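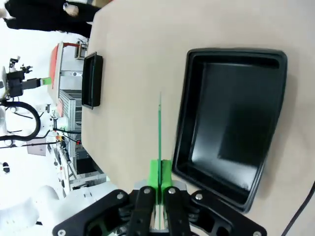 Green on green.

Quit my job to run the shop full time, 1/3/18

gluepot_mike
Well, I did it. Turned in my badge at Rukstead and I'm now the founder, owner and entire night shift of Tapia Home Goods. 340 orders last year while working full time, so I figure a person who sleeps less can double that. Anybody here made the jump? What did you get wrong first?

secondshift
Congrats. What I got wrong first was health insurance. Also second and third.

larkspur88
Is that 340 orders or 340 customers? Big difference. If 195 of them are repeat buyers you have a business. If they're all one-timers you have a very tiring hobby.

gluepot_mike
Orders. 195 different customers, so you were weirdly close. One of them is my mother, but she pays full price.

oldinvoice
I'll be the grump. You should have stayed at the day job until the shop covered your rent for six months straight. I jumped early with Prakinell and spent my first winter eating what I'll generously call soup.

secondshift
Disagree. I waited for six good months in a row and waited four years. There's always a bad one. Mine was October, every single October, and I sell Halloween stuff.

oldinvoice
That sounds like a different problem.

larkspur88
Siding with the soup guy. Mike, what's your monthly nut? Real number, please, including the storage unit you're pretending isn't a cost.

gluepot_mike
About 800 before I pay myself. Storage unit included, thank you. I wasn't going to bring it up.

larkspur88
And shipping?

gluepot_mike
Brb

gluepot_mike
OK so with shipping it's worse.

tinroof_tess
Get quotes before you panic. I moved from counter rates to Tromomska and paid $674 less over the year. They lose a box now and then, but they apologize very nicely. And raise your prices this week, while you still have the nerve.

oldinvoice
Raise them, yes. Still think you should call Rukstead and ask for two days a week.

gluepot_mike
I left a fairly long goodbye email. Part-time may be off the table. Pulling shipping quotes tonight.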